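Coffee corner at Lornby - gallery

Deming Zheng, March 2026

We have had a capsule machine in the shared kitchen at Lornby for five years, and for most of that time the capsules lived wherever somebody put them down. There was a cardboard sleeve behind the toaster, a bowl on the windowsill and a paper bag that turned out to be mostly receipts. Last winter Aiman Hutapea and I gave the coffee corner a proper table and a few plain boxes. These pages are for the people at the Wusteck building who asked how we set ours up.

The table came from a closed reading room. It had been painted once, and Aiman spent two evenings getting it back to the wood. The boxes were bought new and are the cheapest part of the whole thing.

Click any picture for the larger version. The floor plan and the shelf drawings are on the next page.
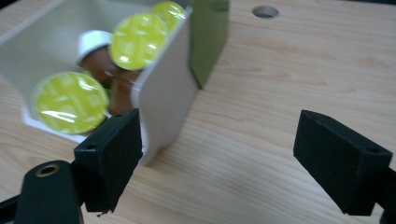
Coffee capsules in the white box, on the wooden table. 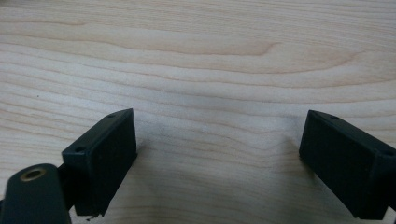

Pale wood, light beige.

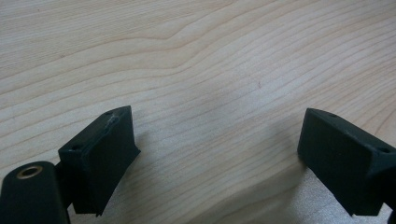 The grain, with the kink in it toward the upper center.

Storing capsules is mostly a question of how much fuss people will put up with. We tried a rack first, the kind with a slot for each one. It held 20 and looked good on the first morning. By the end of the week half the slots were empty and the refills were in a bag on the floor, as nobody wanted to stand there feeding them in one at a time. An open box takes no effort. The ones with the yellow-green lids lie in it any way up, and people reach in and take one. If you want to sort by strength, use a second box. Dividers just get pulled out.

White was Aiman's choice. I wanted something darker that wouldn't show coffee dust, but he said a box that shows the dust is a box that gets wiped, and that has been the case so far. It goes in the sink on cleaning day with everything else. Do not put it in the dishwasher on the hot program. The first one we had came out with a bent rim and now holds clothespins.

On the wood: we sanded by hand and finished with Tarier hard oil, two coats, a day between them. The color hardly changed. A varnish would probably take more abuse, but with oil you can fix one bad spot without doing the whole top again. We have done that once, after someone left a wet cup out over a long weekend. Light sanding, a little oil on a rag, wipe off the extra, leave it overnight.

The table is 27 inches deep. That leaves room for the machine at the back and a tray in front of it, and you can still set down a cup while you wait. If your kitchen is narrower than ours, put the machine sideways - the water tank is easier to get at that way in any case. Check that the cord reaches before you move anything heavy.

Used capsules go in the metal bin under the table and not in the kitchen trash. Nina on the ground floor takes them to the collection point when the bin is full. Please let them drip first. There is a saucer for that next to the machine, and it needs rinsing more often than it gets rinsed.

Cost, for those who asked: the oil was the biggest item, and there is enough left in the can for another table. Each box was 8 dollars. The table was free, apart from the van.

Still to do is a shelf for the mugs, which are on the draining board for now. Aiman has the brackets and is waiting for the right length of board. We hope to have it up by June. If Wusteck wants to borrow the sander before then, write to me or leave a note at the front desk. The sanding discs are not included, and you will need the coarse ones if your table has paint on it.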